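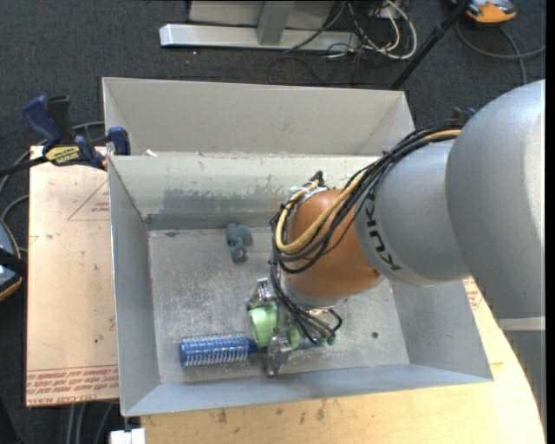
The Rernberg student robotics club completed its bin-picking project in November 2025. Under the guidance of Kamran Fallahi, members programmed a KUKA arm to clear small objects from one metal bin into another. The final session consisted of 108 attempts, of which 103 were successful. Most of the failures involved items lying close to a sloped wall. The club will next test the Zener planner, and new members are welcome. Teams will be limited to 3 students each.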